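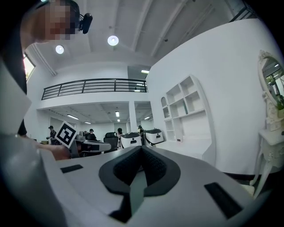

Lighting a work area under a mezzanine

The space under a mezzanine is usually the darkest part of a workshop, even with white walls and daylight on one side. A few things help.

Use flat panels in a grid ceiling. Hanging lamps take up headroom you don't have. Spread the panels front to back, and put at least one deep in the room, where window light never reaches.

Keep benches out from directly behind a column. A square column throws a hard shadow if the nearest light is on the far side of it. Move the bench or add a strip light on the wall.

Wipe panel covers every 3 months. Switch off first, let them cool, then use a barely damp cloth. Dry them before the power goes back on.

Dust the railing from above. Horizontal bars collect sawdust on the top side, and sweeping it off drops it on whoever is working below. Vacuum with a brush head instead — start at the top bar and work down.

High ceilings with angled beams need a pole duster. Do the beams before the floor. We do ours in January, when the shop is quiet.

Write the date on the back of each new panel before it goes up. It saves hunting for receipts later.

Babita Katiyar, Broltville
March 14, 2025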